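Esdale preschoolers plant bean garden
9/13/19

Children at Esdale Early Learning Centre have planted their first vegetable garden, using seedlings they started indoors in July.

The three- and four-year-olds sowed 90 bean and pea seeds in recycled egg cartons and kept a colour chart of how tall each one grew. The new garden has 3 raised beds along the north fence, built by local timber yard Demchenko, which also supplied the soil.
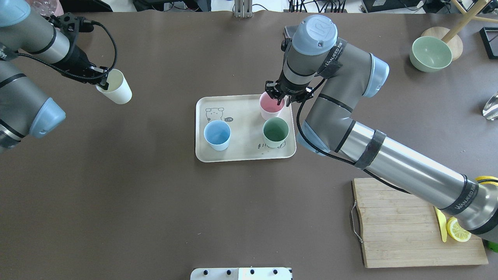 Educator Mebrat Derese said the children had taken turns with the watering and were learning to wait.

“They check the beds before they've even put their bags away,” she said. “One group wanted to dig the peas up to see if they were finished.”

The centre spent $818 on the project — $600 came from a council grant and the rest from a cake stall. Families can bring spare pots or hand tools to the front office.

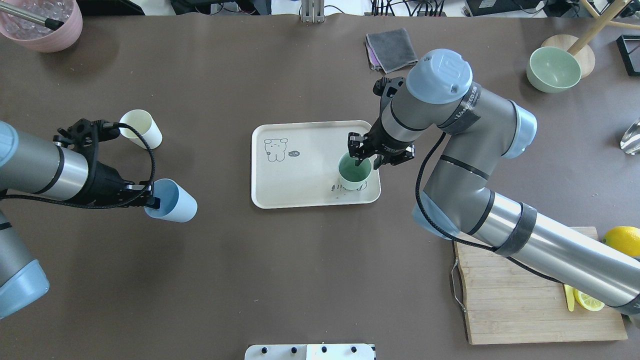
When will the beans be ready to pick? The centre expects the first ones before the summer break, and children will take home whatever isn't eaten at lunch.

A worm farm is planned for next term, with strawberries going in beside the sandpit.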